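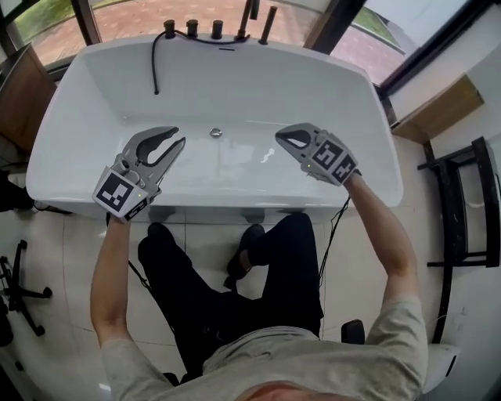
White freestanding bath with dark bronze-coloured rim fittings and a hand shower.

Home Ranges Baths Taps Care Help Contact

August, by Uriel Godoy

Freestanding baths: your questions

Which taps go with the Salinas bath?
We supply it with the Jevham set, which mounts on the far rim: three knobs, a hand shower and a tall slim spout. The order code is 418.

Can the fittings go on the other side?
Not once the rim has been drilled. Tell us which side you want when you order.

How do I clean the inside?
Warm water, a drop of washing-up liquid and a soft cloth. Rinse well and dry it off, paying attention to the bottom round the drain. Cream cleaners will dull the gloss.

And the dark fittings?
A damp cloth only. Limescale remover takes the colour off and the guarantee does not cover this.

Where is the overflow?
In the back wall, just under the fittings. It is a narrow slot. Wipe it out every few weeks with a cotton bud.

The shower hose is too short. Can I get a longer one?
Yes. Ask for part 631, in black. It costs £32 and screws onto the same connector.

Should the hose hang in the bath?
It can do. Lift the end out before you fill up.

How many people are needed to carry it in?
Allow 4, and measure your doorways first. Plostia will deliver to the room if you book this with the order.

Do you sell a matching basin?
The Skinum basin has the same rounded corners.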